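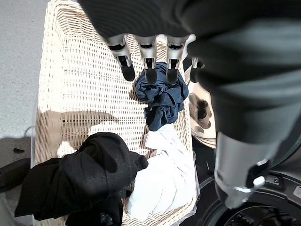

Manipulation > Faults and Safety Stops

Wrist torque fault during laundry loading, only when the hand is over the basket

Posted by skirberg_cell
13 November 2018

We run a two-arm unit that loads a front-loading washer from a wicker basket on the floor. The right hand trips fault 94 (wrist torque deviation) in the descent phase, just before the fingers close on the garment. The arm goes to protective stop and holds position. Fault log extract:

cycle 1681: descend, F94, joint 6, stop
cycle 1682: descend, OK
cycle 2971: descend, F94, joint 6, stop

There have been 3 stops of this type in September and none before that. Payload is set to zero in the descent phase. The fault has never occurred with the basket removed and the arm run through the same path in air. Controller is a Tilov, stock firmware. The hand was remounted at the end of August after a fingertip change.

What I have checked: joint 6 brake, connector seating at the wrist, supply voltage under load. All normal. I do not want to widen the torque window without knowing the cause, as people reach into that basket between cycles.
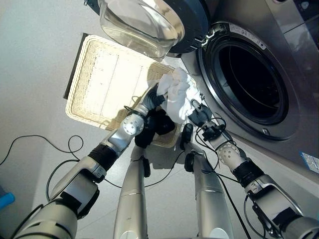
Transfer phase, both grippers on one cloth. No faults logged at this step.

tilov_user_north

Raise the deviation limit until it stops tripping. We did that on ours and it has been fine.

bitance_maint

Do not raise the limit. The stop is doing its job and you would be removing the only thing that reacts to contact with a person at that joint.

Two likely causes, in the order I would test them.

First, the tool mass and center of gravity. If these were not re-entered after the remount, the gravity model is off by a fixed amount. In most poses you stay inside the window. With the hand pointing down at the end of a long reach you may already be near the edge, and a light touch on the rim or on bunched cloth will push you over. Run the tool identification routine and compare with the old values.

Second, cable drag. Your second picture has thin wires loosely coiled near the right wrist and more trailing toward the floor. If one catches on the weave during descent, the load appears at joint 6 and looks like a collision. A run in air will not reproduce it. Lock out, secure the wires along the forearm with enough slack for full wrist rotation, then repeat the descent at reduced speed with the basket in place.

Also log the raw torque for a second before each stop. A step means contact. A slow ramp means a cable pulling tight.

skirberg_cell

Tool mass was still the value for the old fingertips. Corrected. Wires will be re-routed at the next lockout and I will post the torque trace if it trips again. Limit left as it was.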